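Unit 3 handout, Robot Cell Practice. Read before the lab at the Firnley site. Bring safety glasses and closed shoes.

## Setting out a shared bench

Two arms on one rail will reach into each other's space unless someone decides in advance who goes where. In this unit the rule is simple: one arm has the shelf, the other has the table in front of it, and any change of zone is written into the task sheet before power goes on. Changing it verbally at the bench doesn't count.

Items are placed by hand with both arms stopped. Stock for the retail task goes on the plywood shelf, with boxed razors on both levels. Packs may also lie flat on the table, but write down where each one starts. Check both cables for slack at full reach — a loop that looks fine at rest can pull tight over an elbow motor. 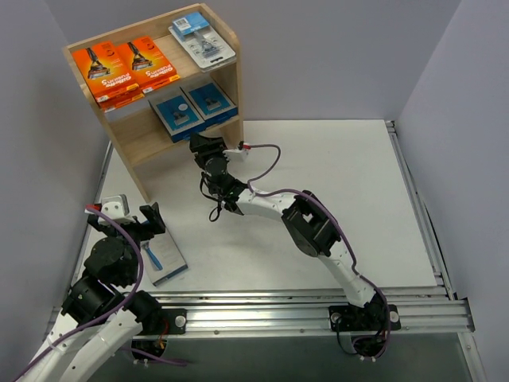
## Before enabling motion

1. Walk the cell and remove tools, cups and offcuts.
2. Check the fasteners on each base plate by hand.
3. Say "clear" and wait for your partner to repeat it.
4. Run the first cycle at reduced speed with a hand on the stop.

Hands stay out while either arm is enabled, even if only one is moving. A dropped pack stays where it fell until both are disabled.

## Logging

Use form 134 for every session. Record the task, the operator and each stop, including stops you made by mistake. Barry Catterall marks the logs and will send back any with blank fields.

Reading: the Salcedo notes, section 13, on shared workspaces. The Jikby case is optional and will be discussed in February.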